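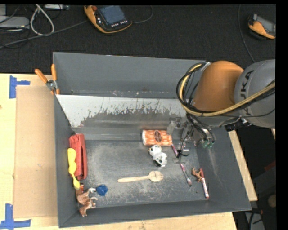
Grasping is the part of the course that students consistently underestimate, according to Divya Kulkarni, and the first month of the Fillemberg Institute's bin-picking elective tends to bear her out. Teams arrive with confident plans for planning software and leave their first review asking about friction.

The elective, now open to undergraduates in all engineering programs, gives each team one arm, one gray bin and a mixed set of household items. Pens, small animal figurines, kitchen utensils and a soft fabric case share the bin floor with a cylindrical container lying on its side. A slotted wooden utensil and a slim marker call for very different approaches from the same gripper, and teams must write a single program that handles both.

Grading rests on 100 recorded attempts per team. Last year's leading group, Standeo, completed its series with 13 failed picks, most of them on thin objects resting near the walls. Kuldeep Bhatia, a member of that group, has returned as a teaching assistant and holds open lab hours until 9 p.m.

Enrollment stands at 37 students. Final demonstrations will take place in October in the Kandpal Building, Room 229, and are open to the public. Teams must submit their code and a written account of every failed attempt before the demonstration.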